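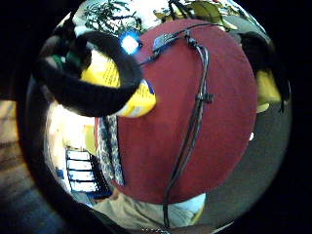 2. Cables and cords

2.1 Cords secured clear of hands and lap. PARTIAL. Thin black cables held by a single clip or tie against red fabric, hanging free below it. Add a second tie.
2.2 Cords clear of plants and watering. CHECK. Leaves close by. Relocate pots before the next watering.
2.3 Test tags current on all plug-in items. YES. Register sheet 3718, Studbridge office, level 4.

3. Floor and walkways

3.1 Carpet flat, no lifted edges or open seams. YES. Joins walked and pressed by hand.
3.2 Small items off the floor. NO. Four small rounded pieces in a row on the carpet, two white, one green, one red. Slip hazard for anyone stepping back from a seat. Return to tub after each use.
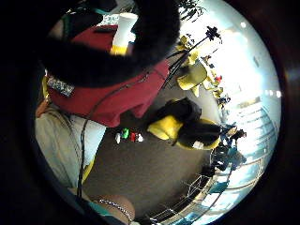

Item 3.2. Small pieces on carpet, cable passing near potted plant.

3.3 Walkway width 70 cm or better between seats and wall. YES at the Wandley end. Not measured at the window end.
3.4 Lighting even at floor level. YES. Glare from the window side noted in late afternoon. Blind cord to be shortened.

4. Seating and personal items
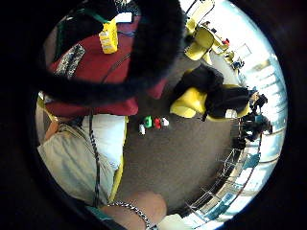 Chairs are checked for loose fixings, split shells and feet worn through to metal. Haque stacking type, load plate legible on those turned over, no fixings below torque. Bags and coats are to go on the wall hooks, as weight on the back of a light chair can tip it once the seat is vacated. The yellow chair with a black bag or jacket draped over it is marked NO against 4.2. Bracelets and loose straps are permitted for seated floor work and are to come off before using the guillotine.

4.3 Hooks fixed and rated. YES. Itus rail, 25 kg marked.
4.4 Spare chairs stacked no higher than 4. YES.

Open items: 2.1, 2.2, 3.2, 3.3 (window end), 3.4 (blind cord), 4.2. Recheck in September.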